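Noise Exposure and Headphone Listening Levels in Shared Study Spaces
Lachlan Rennie, Catherine Kerr, Cameron Moncrieff
Project supervisor: Euan Gourlay

1. Background

Students who work in open study areas often listen to music or recorded lectures through headphones. The level they choose depends partly on the program material and partly on the noise in the room. When background noise rises, the listener usually turns the volume up to keep speech clear, and may leave it there after the room has gone quiet.

This project measured preferred listening level against background noise for two common types of headphone. The work was carried out in the Skillomton building between February and September. The question was put to us by Gregor Rutherford, who teaches the building acoustics unit and had received complaints about the ground floor study area.

2. Aims

The first aim was to find how far preferred listening level rises with background noise. The second was to see whether closed over-ear headphones reduce that rise compared with open on-ear headphones. We did not set out to assess hearing damage, and no hearing tests were done apart from a short screening questionnaire.

3. Method

3.1 Participants

Thirty students took part. All reported normal hearing. Each attended one session and was given a break between the two headphone conditions. The order of conditions was alternated to limit any effect of fatigue.

3.2 Background noise

A recording of the ground floor study area was made during the midday peak and edited to remove intelligible speech. It was played through four loudspeakers in the corners of the test room. Levels were set at the seat with a sound level meter using A-weighting and slow response. The lowest condition was the room with the loudspeakers off. The highest was 60 dB, which matched the busiest period in the original recording.

3.3 Listening task

Participants heard short passages of recorded lecture speech and adjusted the volume until they could follow the speaker comfortably. The volume control had no markings and was reset to a random starting point before each trial. After removal of faulty trials, 408 settings were available for analysis.

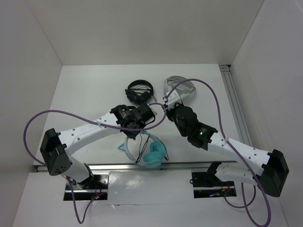

Headphone output was measured afterwards on a coupler. Each recorded setting was converted to an equivalent level at the ear using a calibration table prepared by Cameron Moncrieff. The table was checked at the start and end of the test period and the two sets of readings agreed to within 2 dB at all frequencies of interest. The larger differences were at the low end, where the seal of the ear cushion on the coupler was hard to repeat.

3.4 Analysis

A straight line was fitted to preferred level against background level for each participant and each headphone type. The slopes were then compared using a paired test. Analysis was done in a spreadsheet and repeated by Catherine Kerr in a separate script to catch transcription errors. One such error was found, in the fourth session, and corrected.

4. Results

Preferred level rose with background noise for both types. The slope was steeper for the open headphones in almost every case. Under the loudspeakers-off condition there was no clear difference between the two types, as expected, given that there was little outside noise to block.

Variation between participants was larger than the variation between conditions. Several listeners chose high levels even in the quiet room and changed their setting very little as the noise rose. These listeners have flat slopes in both conditions, and leaving them out makes the difference between headphone types more distinct. They were kept in the main analysis, as we had no reason set in advance for excluding them.

5. Discussion

The results agree with the simple view that passive isolation lets the listener keep a lower level in a noisy room. The effect is limited by fit. Participants who wore glasses tended to report leakage around the cushion, but we did not record this in a consistent way and cannot report a figure for it.

Speech was the only program material used. Music has a wider spectrum and listeners may choose its level for reasons other than clarity, so the slopes should not be applied to it. The sessions were also short, and a person studying for an entire afternoon may drift upward from the initial setting.

The test room had a shorter reverberation time than the study area. The noise therefore had less of the diffuse quality that students complained of. Repeating the work in the study area itself after hours would remove this difference, provided the ventilation can be left in its daytime mode.

6. Recommendations

Absorptive ceiling panels should be trialled over the group tables on the ground floor, where the recorded levels were highest. Loan headphones held at the service desk should be of the closed type when next replaced. Any later project should include a music condition and should record glasses and hair coverage at the time of fitting.

7. Division of work

Lachlan Rennie made the field recordings and ran the sessions. Catherine Kerr handled recruitment and the second analysis. Cameron Moncrieff carried out the calibration and wrote section 3. The remaining sections were written jointly.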